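Home | Features | Workshop | Archive | Subscribe

Show it once, show it again: teaching robots by hand in Brornlow
6 min read
Print | E-mail this article

The best way to explain a chore to a machine, say the team at Ollura, is to do the chore yourself with the machine's hand in yours.

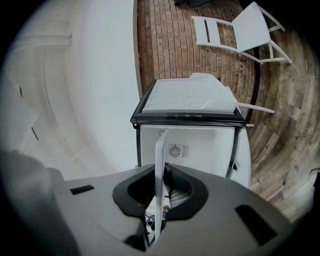

And what a lovely idea it is! You hold a gripper by its grip, walk up to the job and get on with it, while the camera on the tool records every reach and wobble. No code, no remote arm twitching in a corner — just you, slowing down a little.

Their current project, Bokia, is all household jobs, and the target is 200 good demonstrations of each one. When I visited in February they had 115 for the first task and were cheerfully arguing over which to throw out. A clumsy go can be worth keeping, I learned, if the person recovers well.

I had a turn myself. My wrist ached and I kept approaching everything too fast, but by my sixth attempt I had stopped thinking about the tool at all. The recordings go to the Abubakar workshop across town, where training begins once the first two tasks are done — 400 demonstrations in all.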